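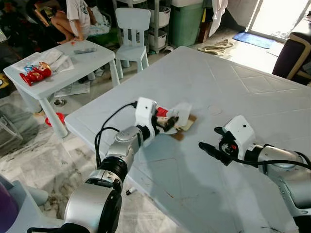 A small pile of flat pieces on a pale blue-gray tabletop.

How to Build Your First Tratevetti Deck

So you've come home with a box of Tratevetti cards, you've read the rulebook (or most of it, I won't tell), and now you'd like to make a deck of your own. Wonderful! I still think this is the best part of the game, and I've been known to spend a whole November evening building decks I never got around to playing.

I'm going to assume you own the base set, which has 229 cards in it. If you've picked up the Hunance expansion as well, set it aside for now. The Hunance cards are lovely but they lean on the tide rules, and you'll have a much easier time if you learn those later.

Step 1: Pick your harbor
Your harbor card sits face up in front of you for the whole game and decides which two colors you're allowed to play. New players tend to grab the one with the prettiest art, and I did the same, so go right ahead. If you'd like a gentle start, though, Oksanen Harbor lets you look at the top card of your deck every turn. It feels small at first. By the third game you'll wonder how you lived without it.

Step 2: Pull out everything in your two colors
Make one stack per color and a third for the gray cards, which go in any deck. Put the rest back in the box so it doesn't tempt you.

Step 3: Lay it out by cost
Go left to right, cheapest first, with each cost in its own column. You want lots of ones and twos, a fair number of threes, and just a few big ships at the end. My friend Lertchai Duangkaew plays almost nothing over three and beats me more often than I'd like to admit.
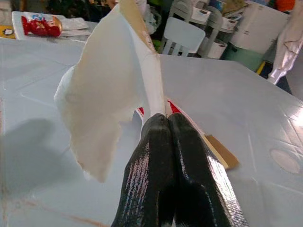

White sheet with torn, wavy edges, held up above the table.

Step 4: Choose your crew
Start with 10 crew cards. You can go higher once you know what you're doing, but fewer than that and you'll have ships sitting in port with no one to sail them, and that is a sad way to spend an hour. Look for crew that do something when they arrive, such as Dock Pilot or Old Cooper, so that even if your opponent sinks them right away you've had some use out of them.

Step 5: Fill in with storms and cargo
Storms get rid of things and cargo scores points. When in doubt, take the cargo. A beginner's deck stuffed with storms is great fun for a few turns and then has no way to win.

Step 6: Play it before you change it
Deal yourself a few opening hands and see whether you could do something on your first turn with each. Then play at least three real games. Keep a little note of any card you were sorry to draw, and swap only those. Živko Janevski got me into this habit, after watching me tear apart a perfectly good deck over one bad shuffle!

A question I get a lot: can you swap your harbor between games in a match? Yes, as long as both players do it at the same time and the rest of the deck is still legal for the new colors.

Next time I'll get into the tide rules, so you can take Hunance back off the shelf.

Contact Tomusix | © Tomusix, all rights reserved | Back to top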